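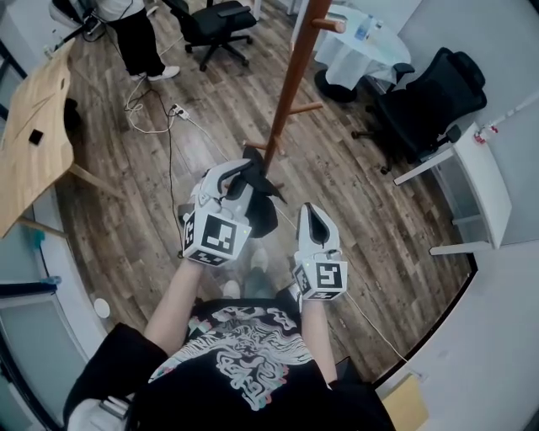
Jadwiga Kaczmarczyk asked in the comments on the last revision whether the marker cube has to be glued before calibration or after. Before. If the cube shifts on its mount once the offset file is written, every pose recorded from that gripper is wrong by the same amount and the log will not flag it. Step 3 now states this.

Section 4. Fitting and checking the hand-held grippers

This section covers the pair of hand-held grippers used to record demonstrations for the Rirnura arm. It assumes the bodies are printed and the jaws move freely by hand. If they bind, go back to Section 3.

4.1 Fitting the marker cubes

1. Print the marker sheet at 100 percent scale. Turn off "fit to page" in the print dialog.

2. Measure the black border of one marker with calipers. Enter the measured value in the Hartley config file under marker_size. Do not enter the nominal value.

3. Seat the cube on its mount below the jaw. Apply two drops of adhesive to the mount and hold for one minute. Leave it for 12 hours.

4. Check that the marker IDs on the left gripper differ from those on the right. The two sheets look alike at arm's length.

Note: Matte paper only. Glossy paper throws highlights under ceiling lights and the tracker drops the face.

4.2 Powering up

1. Plug the chargers into a power strip. Route cables away from where you will stand.

2. Charge both units fully before first use.

3. Hold the button on the side of the gripper until the green light comes on. If the light blinks, the firmware did not load. Reflash with the Flisix tool.

4. Start the logger. Both grippers should be listed within a few seconds.

CAUTION: Loose cables on the floor are a trip hazard while your hands are full and your eyes are on the task. Tape them down or move the strip to the wall.

4.3 Calibration

1. Stand so that both cubes are in view of the head camera.

2. Open and close each jaw fully, five times, at a slow and even rate.

3. Run zilbridge calibrate. The tool collects 236 samples per gripper and then stops by itself.

4. Read the residual. Accept 3 mm or less. Above that, repeat step 2 with better light.

5. Save the offset file under the serial number of the gripper.

4.4 Trial task: cloth on a coat rack

Cloth is a good first test. It shows timing errors that a rigid block will hide.

1. Stand a coat rack with pegs on a level floor, within easy reach.

2. Hang one dark garment on a peg at chest height or lower.

3. Close one gripper on the fabric next to the peg. Keep the other gripper open and clear.

4. Lift the fabric off the peg, hold for two seconds, and hang it back.

5. Play back the log. Jaw width and cube pose should change together. A lag over 125 ms means the clocks are not synced; see Section 6.

CAUTION: A light rack will tip if you pull sideways. Lift first, then move out.

Note: Chenxi Pan reports that a thin T-shirt slips in the stock jaws. Strips of rubber on the inner faces fixed it. Repeat 4.3 after adding them, as the closed width changes.

4.5 Jaw wear

The pivot pin is rated for 3,000 cycles. The counter is in the logger under Status. Replace both pins at the same time and reset the counter.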